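4. Setting up the dish rack and stacking plates

Read this section before you use the Ladell rack for the first time. It covers placing the rack, loading plates, unloading them and looking after the wood. Bowls and cups are covered in Section 5.

Before you start
Clear a flat stretch of table or counter. The rack has no feet to adjust, so it will rock on an uneven surface. Wipe the surface dry.

Placing the rack
1. Set the rack down on its base with the pegs pointing up.
2. Turn it so the long side runs along the table. Leave enough room on both sides for a plate to be brought in at an angle.
3. Press lightly on each corner. If the rack rocks, move it.
4. Put bowls to one side, upside down, before you begin on the plates.
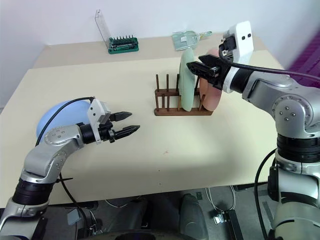

Kitchen and Tableware Team, Clukidcombe
Section 4, revised 2020-12-24

Loading plates
5. Take one plate at a time. Hold it by the rim, with the eating surface facing you.
6. Tilt the plate until it is nearly upright while it is still clear of the rack.
7. Lower it between the pegs until the bottom of the rim touches the base. Let go only when the plate leans against a peg and stays there.
8. Load the next plate facing the same way. Plates that face each other can touch at the rim and chip.

Note: A plate with a shallow raised rim sits a little forward of its slot. Leave the next slot empty if the two plates touch.

Caution: Do not push a plate down to make it fit. If it will not drop between the pegs under its own weight, it is too thick for this rack – store it flat.
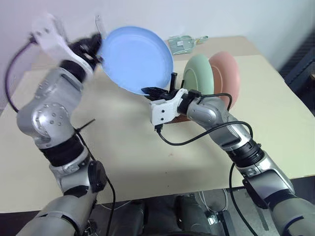

Large plates are easier with two hands, one on each side of the rim. Keep the lower edge pointing down at the table until you are ready to move across to the rack. If you have to change your grip, rest the lower edge on the table first.

Unloading
9. Start with the plate nearest to you. Lift it straight up until the rim clears the pegs, then tilt it toward you.
10. Lay the plates flat or carry them to the cupboard. Do not stack more than nine in one pile.

Do not pick up the rack with plates in it.
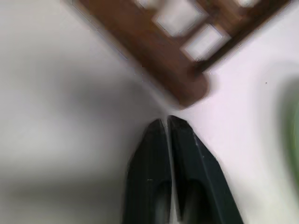 Care of the wood
Wipe wooden parts with a damp cloth and dry them right away. Do not soak them or put them in the dishwasher. Water that collects around the foot of a peg will darken the wood over time – this does not affect use.

Check the pegs every September, or sooner if the rack gets heavy use. A loose peg can be reset with a drop of wood glue. Leave it for 13 hours before loading the rack again.

For replacement pegs, write to Shufen Lu at the Clukidcombe office and give the rack size.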